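Right, thread time. I have finally dealt with the battery drawer. If you have a battery drawer you know the one I mean. Second one down in the kitchen, sticks halfway, contains every cell we've bought since we moved in.

It all kicked off because the smoke alarm in the hall started chirping at 2 in the morning. I went down in my socks, opened the drawer and found plenty of batteries and not a clue which of them worked. Tried four. All flat. Took the alarm down and lay awake feeling guilty until it got light.

So the next day I pulled the whole drawer out and tipped it on the table. Takeaway menus, birthday candles, a bike light bracket, three keys to doors we don't have any more. And batteries, batteries, batteries, rolling off in every direction like they'd been waiting for their chance.

I counted them (of course I counted them, what's the point otherwise). 161. One hundred and sixty-one batteries in a household of two people and a very old radio!

In my defence some of that is inherited. My aunt moved into a smaller place last year and gave me a biscuit tin she described as "useful bits". The useful bits were mostly AAs from a torch she no longer owns.

First job was the tester. I'd been meaning to get one for years and always thought it was a silly thing to spend money on. Got a little Zinberg one from the hardware shop by the station. You slide the arm out, pop the battery in and the needle goes green, yellow or red. Very satisfying needle. I'd happily test batteries for a living.

It doesn't need a battery of its own either, which I appreciated more than I can say.

Now the results. Brace yourselves. Out of 161, the number that were properly dead was 121. ONE HUNDRED AND TWENTY-ONE. We have been carefully storing rubbish in a prime kitchen drawer, next to the good scissors.

A few people have asked about the drop test, where you let the battery fall on its end and see if it bounces. I did try it! The flat ones do bounce a bit more, and it's quite good fun, but it won't tell you how much is left in a half-used one and it drove my other half up the wall. Use a tester.

The yellow ones, the halfway lot, were the hardest. Too good to get rid of, not good enough for anything that matters. I've decided they go in the TV remote and the kitchen clock, which sip at the things, and never in a torch. That's the rule now and it's written inside the cupboard door.

Anything that had gone crusty went straight off on its own. If you find white powdery stuff on an alkaline one, put gloves on, pop it in a little plastic bag and wash your hands afterwards. I had three like that, all from the biscuit tin. Thanks, auntie.

Then the taping. I did not know about the taping. You put a bit of sticky tape over the ends of the 9V ones and the button cells before you store them for recycling, so they can't touch each other and get hot. The square 9Vs are the worst for it with both terminals sitting there on top, right next to each other. Ours had been living loose with the keys. Lovely.

Button cells I've moved altogether. They're in a jar with a screw lid on the very top shelf, behind the slow cooker. We have a niece who visits and puts everything in her mouth, and those are really dangerous if they're swallowed. If you do only one thing off the back of this thread, do that one.

Storage chat! I went round and round on this. There's a Merkanmont caddy with a slot for every size and I very nearly bought it, it looks so smart. Then I measured the drawer and it was too tall to shut. Story of my life. Plastic bins do the job and you can lift them out and put them on the table when you're sorting.

Red ones are good because you can spot them from across the kitchen. I think a clear one would just disappear into the general mess of our worktop.
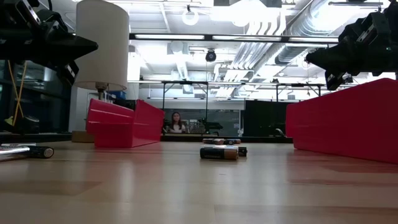

What do you do with rechargeables, do they go in with the ordinary ones? Keep them apart, and keep the charged ones apart from the ones waiting for a charge, or you'll be back to guessing inside a week.

My system for that is an elastic band. Charged ones get banded together in fours, and no band means it needs a go on the charger. It cost nothing and even my other half follows it, and he still can't tell you which drawer the tin foil lives in.

We've got 16 rechargeables now, all Grultach. They've been fine. One set is always in the camera flash and the game controllers, and the rest take turns. I'm not replacing the lot in one go, I just buy another pack when the ordinary ones run down.

Somebody wanted to know if I keep them in the fridge like their grandad did. I don't! Cool dry cupboard is plenty. The fridge gets damp, and there's no room in ours anyway because of the chutney situation (separate thread, don't ask).

Recycling: I took the dead ones down to the collection tub at the big Duan by the roundabout. It's just inside the doors, past the trolleys. I had them in two carrier bags, double bagged, and they weighed a TON. My arms were longer by the time I got back to the car.

The tub was nearly full when I arrived as well, so I had to post them through the slot a few at a time while people squeezed past me with their shopping. A man stopped to watch. Didn't say a word. I think he has a drawer too.

Don't put them in your kitchen bin, by the way. They can get crushed in the lorry and start a fire, and it's such an easy thing to avoid. Lots of supermarkets have a tub, and some councils will take a bag left on top of your recycling – check yours, ours won't.

Things I'd do differently. I'd put a tea towel down first, for the rolling. I spent ages on my knees with a ruler getting AAAs out from under the cooker, and found a fish slice we'd accused my brother-in-law of pinching. I have apologised.

I'd also take the batteries out of anything I wasn't using while I was at it. The camping lantern had been sitting in the loft since October with four in it and the spring was starting to go green. Cleaned up all right with a cotton bud and a drop of vinegar, but another winter would have finished it off.

And I'd do the sizes before the testing. I tested everything in a great jumble and then had to sort it all again. AAs together, AAAs together, the fat Cs and Ds in their own pile, then get the tester out. So much quicker.

The fat ones are a mystery, mind. We own one thing that takes a D, and that's the old radio. I had enough Ds to run it until I retire. They turned out to be mostly flat, so that's that dream over.

Cost so far, for those asking: the tester, the bins and a roll of tape. I've already not bought a pack of AAs I would have bought, so I'm calling it even.

The smoke alarm has a brand new one in it, fresh out of the packet, no yellow ones allowed. I've pressed the button. It works. The cat has gone to live under the bed.

Going to do the cable box next. There's a charger in there for a phone I had before I learned to drive – if anyone has a good way of labelling plugs, please tell me, I've got tape left over.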